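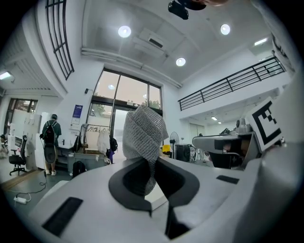 Will the second team play on the grass pitch next season?

The second team will play on the artificial pitch until the end of May, and the matter of the grass pitch will be taken up again after that.

Grakthorpe Cricket Club
Minutes of the players' meeting, November
Held in the upstairs room at the ground. Opened at 6:40 p.m.

Present: the first team captain (in the chair), the second team captain, the first team coach, the women's team captain, the groundskeeper, the scorer, the fixtures secretary, and players from all teams who signed the sheet at the door.
Apologies: the junior coach, the vice captain of the second team.
Minutes taken by the scorer.

Opening

The chair welcomed the players and asked that phones be put on silent. The agenda was accepted with one change. The item on the ground was moved before the item on selection, so that the groundskeeper could leave early.

Minutes of the last meeting

The minutes of the September meeting were read. The second team captain asked for a correction under the item on nets. It was written that the far net "is closed," and it should be written that the far net is closed to fast bowlers only. With this correction the minutes were accepted.

Matters arising

The new sight screen at the river end is ordered. The supplier has promised it before the first home match but has not given a date in writing. The fixtures secretary will ask for one.

The players' parking was discussed again. It stays as it is.

The ground

The groundskeeper reported on the condition of the square. The end-of-season work is finished: the old grass was taken out, the soil was opened, and new seed was put down on the strips that were used most. The seed has come up well on the pavilion side and less well on the river side, where the ground stays wet for a longer time. The groundskeeper will put down more seed in spring if the bare places do not close.

The groundskeeper asked that no person walk on the square during winter, also not in soft shoes and also not to fetch a ball. A rope will be put up. The captains will tell their teams.

There was a long discussion about how many matches the square can carry. Last season the same strips were used too often, and by August the bounce was low at both ends. The first team captain said that batting on those strips was partly a matter of luck. The scorer read from the book the first team's home match against Fetier, where the team was all out for 123 after a good start, with three batters bowled by balls that kept low. The coach agreed that the pitch had a part in this, but he asked the meeting to remember that two other wickets in the same innings were run outs, and these could not be explained by the pitch.

The groundskeeper proposed that all second team home matches before June be played on the artificial pitch. The second team captain spoke against this. The second team plays its away matches mostly on grass, and the young bowlers learn a different length on the artificial surface, which they then bowl at the wrong grounds. The captain also said that the players feel they are put in second place. Several players supported this view.

The women's team captain said that her team played on the artificial pitch for most of last season and would also like a fair share of the grass. She asked that any decision for the second team should not be made at the cost of the women's team. The chair agreed that the wish was reasonable.

After discussion the following was decided. The second team will play on the artificial pitch until the end of May. The women's team will have the grass pitch for two home matches, to be chosen with the groundskeeper. At the start of June the groundskeeper will look at the square together with the three captains, and they will decide about the rest of the season. The second team captain asked that his disagreement be written in the minutes, and it is written here.

The groundskeeper left the meeting at 7:25 p.m.

Selection and availability

The first team captain thanked the players who gave their availability in time and said that there were too many who did not. In the second half of the season the two captains were often still making phone calls on the evening before a match. On one occasion the second team traveled to Leinonen with nine players and had to borrow a fielder from the home team.

It was proposed that availability must be given by 8 p.m. three evenings before the match. A player who does not answer by then is considered not available. A player asked what happens to those who work in shifts and receive their plan late. The chair answered that these players should write to the captain and say so, and the captain will keep a place open if it is possible. The proposal was accepted by show of hands, with a clear majority.

The coach then spoke about how players move between the teams. He would like to see a player who does well in the second team for some weeks get a real chance in the first team, and not only one match at number eight where the player does not bat or bowl. The first team captain said he will try to give such a player at least two matches in a row, but he does not want this to be a fixed rule. The meeting left it to the captains.

The question of opening batters was raised. The first team used many different pairs last season, and no pair stayed together for long. The coach believes that this made the team nervous in the first overs. He will work in the winter nets with a small group of four and give the captain his opinion in March. Some players asked how the four will be chosen. The coach said he will ask who is interested and then decide himself.

The wicketkeeper of the second team wishes to play next season as a batter only, because of the knees. The club therefore needs another person who is ready to learn to keep wicket. Anybody interested should speak to the coach after the meeting or at nets. The club has one pair of keeping gloves which can be lent.

Winter nets

Indoor nets begin in January at the sports hall in Leinonen, the same hall as last winter. The fixtures secretary has asked for two lanes and has received a confirmation for one. The second lane depends on whether the badminton group continues.

The price per player is not yet known. It was agreed that juniors pay half.

The coach asked players to arrive ready to begin and not to change their shoes during the first part of the session. Outdoor shoes are not allowed in the hall. Last winter the hall complained about this, and the club should avoid a second complaint.

Bowlers should not bowl more than 5 overs in one evening in January. The coach explained that there were too many back problems in April. A fast bowler asked if this counts also for spin bowlers. The coach said spin bowlers may bowl longer if they feel well, but the lane must be shared.

Short format cup

The fixtures secretary reported that the Trudero Cup will be played again next summer and that Grakthorpe is invited. The format will change. Each team will now face 100 balls instead of the overs as before, and matches will start at 6 p.m. The purpose is to finish in daylight also when there is a short delay.

Opinions were divided. The first team captain is in favor. He finds that evening matches bring people to the ground, and the match against Fetier last July had roughly double the usual number of spectators. An older player said that with 100 balls there is nothing for the middle order to do, and that the bowlers learn only to bowl yorkers. Another player said that he would like very much to learn to bowl yorkers.

The scorer pointed out that the present scoring book is not printed for this format. It can be used with some changes by hand, but the scorer asks to receive the playing conditions at least a few weeks before the first match. The fixtures secretary will send them as soon as they arrive.

It was decided to enter one team. The team will be mixed from the first and second teams, and the women's team captain may also put forward players. The captain for the cup will be chosen in April.

Balls and equipment

The club has enough match balls for the beginning of the season. The practice balls are in poor condition, and some have lost the seam completely. The coach will sort them during the winter, and those that cannot be used for bowling will be kept for catching practice.

Two helmets in the team bag no longer meet the safety rules and have been taken out. Players who use a club helmet are asked to try the others on before the season, and not on the morning of the match.

The women's team captain asked for lighter pads. The present ones are too large for several of her players and make running difficult. This was accepted without discussion. She will send the sizes to the fixtures secretary.

Conduct on the field

The chair reported that the league has written to all clubs about players who speak too much to the umpires. Grakthorpe is not named in the letter. The chair nevertheless asked all captains to be the only person who speaks to the umpire about a decision, and to do it at the end of the over.

A player said that the appeals from the second team slips could be heard in the road. The second team captain promised to speak with them.

Any other matters

A player asked whether tea will be served at second team home matches next season. The answer is that each team arranges its own tea, as before. The oven is working again.

It was asked if the scoreboard numbers can be painted again. The number four and the number nine are difficult to tell apart from the far boundary. The scorer will do this in spring if somebody can bring paint.

There was a request to play a friendly match against Fetier before the league begins. The fixtures secretary will ask them, with a preference for an away match, so that the square gets more rest.

Next meeting

The next players' meeting will be in March, in the same room, at 6:30 p.m. Points for the agenda should be given to the scorer one week before.

The meeting was closed at 8:50 p.m.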